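Why Did the Robot Drop the Pin?

Most robots in movies are either saving the world or trying to end it. Most robots in real life are trying to pick up something small and not doing very well at it.

Meet Modetti. Modetti is a robot arm that works at a table in a workshop called Mirkness. It has one arm, one hand with two fingers, and a small camera near the hand so it can see what it is grabbing. It has no head, no legs and no plans to take over anything. Last June its job was to take push pins out of a tray and stick them into a cork board.

You could do that job while eating a sandwich. Modetti had been practicing for weeks.

What went wrong

One morning, a little after 8, Modetti picked up a pin, lifted it over the cork board and pushed down. The pin did not go in. It tipped sideways, got squeezed between the two fingers like a watermelon seed, and shot across the workshop. It landed on the floor beside a rolling chair.

The robot did not notice. It pushed its empty fingers down onto the cork, opened them very carefully, and went back for another pin, as proud as a robot arm can look. Then it did the same thing again. By the time a person walked over and pressed the big red stop button, there were 2 pins on the floor and none in the board.

In a workshop, this is called a fault. A fault means a machine did something it was not supposed to do. It doesn't have to be loud. Nothing caught fire, no alarm went off, and the lights stayed on. But a sharp thing had flown through the air in a room where people work, and everybody agreed that this was worth stopping for.

Why pins are hard

Think about how you pick up a push pin. You look at it for about as long as a blink. You see which end is the head and which end is the needle, and your fingers go to the head without being told. If the pin starts to slip, your skin feels it and you squeeze a bit harder. If you get it wrong, you say "ow" and learn a great deal very quickly.

Modetti can't feel slipping and can't say "ow." It has to work out everything from what the camera sees. And pins do not line up politely to be looked at. They roll. They lie on top of each other. One needle points left, the next points right, and a third is crossing over its neighbor.

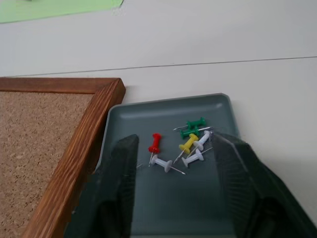 Can't they just use a magnet? That was what Declan McPhee wrote to ask after we told this story the first time, and he added that his grandmother picks up spilled sewing pins that way and has never needed a computer for it.

It is a fair question, and Declan's grandmother sounds like someone the workshop should hire. A magnet is great for getting steel pins off a floor. The trouble comes afterward. A magnet grabs everything it can reach, so you might get five pins in a spiky clump, all facing different ways. To push one pin into cork you need one pin, held by its head, with the needle pointing straight down. So the robot would still have to sort out the clump, and now it would be a clump that didn't want to let go.

Playing detective

When a machine makes a mistake, you can't ask it what it was thinking. You have to look for clues.

The first clue was in the robot's own notes. Modetti runs on a computer program called Henare, and Henare writes down every move, such as how far the fingers closed and how hard they squeezed. For a good grab, the fingers should stop when they meet the plastic head. On the bad grabs, they had closed almost all the way. That meant they were holding something much thinner than a head. They were holding the needle.

The second clue was in the camera pictures. The bad grabs had all happened where pins were crowded together. Henare had found a head belonging to one pin and a needle belonging to another, and decided they were the same pin. You may have done this yourself with a pile of spaghetti, following one noodle and ending up with a different one.

The third clue was the worst. Henare had a rule that was supposed to say, "If the fingers close too far, stop and call a person." Someone had switched that rule off while testing the robot with thin paper strips, because it kept stopping over nothing. Then everyone went to lunch. The rule stayed off for eight days.

So was it the robot's fault? Partly. It mixed up two pins. But people had turned off the thing that would have caught the mix-up, and a robot can't remind you about a switch it doesn't know is there.

How they fixed it

First the rule was switched back on. It now turns itself on again every morning, whether anybody remembers or not.

Next they taught Modetti to look twice. It takes one picture from above, moves its hand a little to the side, and takes another. If the two pictures don't agree about which needle goes with which head, it leaves that pin alone and tries an easier one.

They also put up a clear plastic shield called a Clullex between the robot and the people. It is basically a window with a fancy name. Anyone who reaches past it has to stop the arm first and wear safety glasses, and that includes the boss, who has complained about it.

Then came the boring part. They made Modetti try 1000 grabs and checked every single one. It refused to pick up a pin 75 times, which made the work slower. It did not fling any.

If something goes wrong near you

You may meet a robot at school, at a science fair or in a store. If it starts doing something odd, step back and tell the grown-up in charge. Don't try to catch whatever it drops, and don't put your hand in to help. The robot may not know your hand is there, and it will not feel bad about it later.

Modetti is still on pins. Thumbtacks, the flat kind, are supposed to be next, and the arm has not been told.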